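4.2 Working through the plates

By the time I got to the second block of printing I had settled on 16 collagraph plates, all cut from the same mount board and sealed with the same shellac, and I'd promised myself (and my ethics form, which asked about solvents at some length) that I wouldn't add any more. The question for this part of the project was the one I set out in Section 2: how does a collagraph plate change over a long run, and does the person inking it change along with it? Most of the printmaking manuals on my shelf will tell you a collagraph is good for a few dozen pulls before the texture goes flat. I wanted to see what that flattening looked like from the inside, pull by pull, with my own hands doing the wiping.

I worked at the open-access studio in Nallitz, on the bigger of the two etching presses, an old Lazăr with a geared bed and a wheel that squeaks on the down stroke. I love that press. It is also fussy about blankets, and I lost the better part of a week early on working out why the left side of every print was coming up pale. The front blanket had stiffened with size along one edge. Once I'd washed it and swapped it end for end the difference was huge, and I threw out everything I'd pulled up to that point so I could start the count again from one.

The ink was Nirkitz etching black, let down with a bit of plate oil on cold mornings, and for the colour passes a warm grey I mixed myself and kept in a tin under cling wrap. Paper is where I went back and forth the longest. I'd planned on a heavy cotton rag, as anyone would for collagraph, but a run this size would have eaten my whole materials budget by the third plate. In the end I used Gradarik, a thin machine-made sheet of 70 gsm that I'd only ever used for proofing, and saved the rag for every twentieth pull or so. The thin paper turned out to be much more talkative than I expected! It picked up the tiniest wipe marks, the edge of a thumb, a bit of scrim lint, all the stuff a good thick sheet politely swallows.
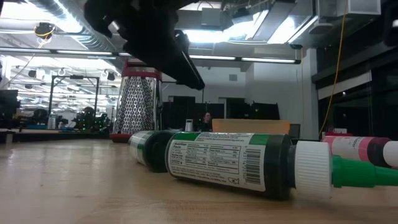
My log for each pull was simple enough that I'd keep doing it when I was tired: plate number, pull number, a word or two on the ink, and a word or two on me. The "me" column was my supervisor's idea and I was pretty skeptical about it. It felt a bit like keeping a mood diary for the benefit of a piece of cardboard. But it's the column I've gone back to most often, and I'd argue it carries a lot of what is interesting here.

Take Plate 7, which had a band of carborundum grit across the top and a big soft area of torn tissue underneath. My early entries for it are all about the ink ("sticky", "sticky again", "too much in the folds"). Somewhere in the middle of the run they switch over to how I'm standing, or whether I've remembered to turn the scrim, and the prints from that stretch are noticeably quieter in the tissue area. I can't put that down to the plate alone. I had stopped digging at the folds. I'd got used to leaving a film of tone in there, and at the time I had no idea I'd made that decision.

The original target was 1,000 pulls across the full set. I overshot and finished on 1,019, mostly on account of Plate 12, which I kept returning to after hours with the excuse that the ink was already out on the slab. I've included the extra pulls in the analysis. Leaving them out would have made for a tidier number but they're some of the loosest and liveliest prints in the whole lot, and I think the looseness comes from my having decided, in my own head, that the official work was over for the day.

Wear itself was uneven and didn't follow my predictions very well. I'd expected the tissue plates to go first and the grit plates to last. The tissue held up beautifully once the shellac had properly cured, going a bit leathery but keeping its creases. The grit let go in patches, usually near a corner where I'd been lifting the plate with inky fingers, and each bald patch printed as a soft white spot that grew a little with every pull. Two of the glue-line plates cracked right along the bend. I'd say the drying time between coats matters more than the choice of texture, though I only varied it by accident and so I'm offering that as a hunch.

Cleaning is the other thing I underestimated. I used vegetable oil and rags throughout, then a barely damp wipe, and I changed nothing about that routine from the first pull to the last. Even so, I was slower and gentler at it on a Wednesday, when the studio stays open late, than on the days I had a bus to catch. The hurried days show up as a grey haze in the low areas of the next session's first print. If I ran this again I would log the cleaning as its own event with its own line.

Figure 4. Sponge and squeeze bottle on a light wooden tabletop. 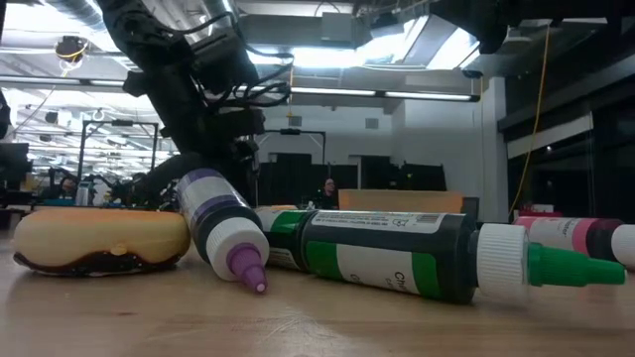
4.3 Sorting and laying out the prints

For the sorting I borrowed the long room upstairs and laid each plate's run out on the floor in order, starting at the door. I walked every row twice, once in each direction, and wrote down where I felt the image change before I let myself look at the log. Going backwards was far more useful. Walking forward, I kept forgiving the plate for small losses, whereas coming back from the worn end I'd suddenly hit a crisp line and realize how long it had been missing. I marked those spots with a strip of masking tape and photographed the tape with the pull numbers showing, and those numbers are the ones used for the comparisons in Section 5.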